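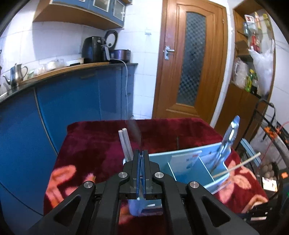 Walk-through and comments by Bello Olatunji
Broltwood, Stage 2, September

Pre-shoot safety check for the Iltden pilot, block two. Sitcom set, live audience risers going back in for the first time. Done before the 7 a.m. call, so excuse the typing.

Fire exits clear: YES
Dock side had flats leaning on it. Moved while I stood there.

Exit signs lit: NO
Stage left is out. Electrics told, wants a new battery. Do not load audience until fixed.

Audience risers, rails and bolts: YES, with comment
Row 5 rail has some play in it. Tightened. Check agian at lunch.

Lighting grid, safety cables: YES
All on. One cable on the front wash looked frayed, swapped.

Cable runs taped or ramped: NO
Two runs crossing the writers' table. Ramps are on the Okafor truck, truck not here yet.

Kitchen set, gas off: YES
Stove is a prop, line capped. Somebody keeps asking if it can work for the pancake bit. No.

Breakaway glass stored apart from real glass: NO
Same shelf. Label them please, we have been over this.

Fire extinguishers, tags current: YES
Ones by makeup and the control booth both good.

Floor area posted: YES
2,595 square feet on the card, matches the Wollwood plan.

First aid kit: YES
Low on burn gel. Orderd more.

Medic on call sheet: YES

Result: hold audience load-in, cast rehearsal OK once cable ramps are down. Recheck of the three NO items at 1:30. Find me by the dock, radio channel 2.

B.O.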